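Plurnton Furnished Units
Turnover inspection: tables, desks and work surfaces
Unit 57, Sandoval Building
Date of inspection: Fri 7 September
Previous inspection: January
Form revision: 2

Scope: all horizontal wood surfaces in the living and dining area and the study. Kitchen counters are on the separate Kornier sheet. Chairs are checked for stability only.

Ratings: OK, Monitor, Repair, Remove from use. Any rating other than OK requires a comment.

1. Dining table

1.1 Stability under hand load at all corners — OK
1.2 Leg bolts tight — Monitor
Comment: One bolt at the window end took a quarter turn. Same bolt was noted in January. Fit a new lock washer if it backs off again.
1.3 Edges free of splinters — OK
Comment: Checked with a cotton cloth drawn along all edges. No snags.
1.4 Underside free of protruding fasteners — OK
1.5 Top clean, no residue or standing liquid — OK
1.6 Top finish — Monitor
Comment: See the note on the top below.

Note on 1.5 and 1.6. The top is pale wood with a fine, straight grain that opens into wider curves in one area. Color variation along the grain lines is part of the wood and is not to be recorded as staining. Inspect from a low angle as well as from overhead. Reflected light washes out the tone of the surface and can hide shallow scratches.
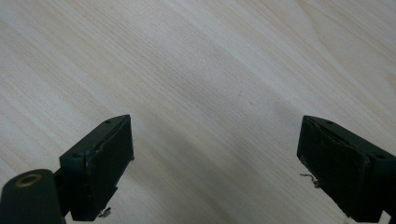

Item 1.6, dining table top. Small reddish speck near the center, right side.

The speck is recorded as a mark of unknown origin. Wipe with a damp microfiber cloth, then dry. If it remains, leave it and carry it forward to the next inspection. Do not scrape. Do not use solvent or an abrasive pad on this finish. Rating stays at Monitor until the wipe has been done and entered on the cleaning sheet.

2. Study desk

2.1 Stability — OK
2.2 Drawer runners and stops — Repair
Comment: Lower drawer stop is missing. The drawer pulls clear of the runners when opened fully. Drawer emptied and taped shut. Replacement stop to be ordered from Skallus, same pattern as the upper drawer.
2.3 Edges and corners — OK
2.4 Cable opening, grommet seated — OK
2.5 Top finish — OK
Comment: Light wear at the front edge, unchanged from January.

3. Side tables

3.1 Stability — OK
3.2 Felt pads present on all feet — Repair
Comment: Pads missing on 2 feet of the table next to the sofa. Floor under it is unmarked. Fit new pads before the table is moved.
3.3 Top finish — OK

4. Chairs

4.1 No rocking on level floor — OK
4.2 Joints tight, no movement at the back rail — OK
4.3 Seat fasteners — OK

5. General

5.1 Walkway between dining table and wall clear — OK
5.2 No furniture blocking heater or vents — OK
Comment: Side table was close to the wall vent. Moved clear.
5.3 Inventory tags legible — Monitor
Comment: Tag 97 (study desk) is lifting at one corner. Readable for now.

Open items
1.2 Recheck leg bolt at next visit
1.6 Damp wipe, then update rating
2.2 Drawer stop, before unit is released
3.2 Felt pads, before unit is released
5.3 Reprint tag with next batch

Release status: on hold pending 2.2 and 3.2. Items rated Monitor do not prevent release.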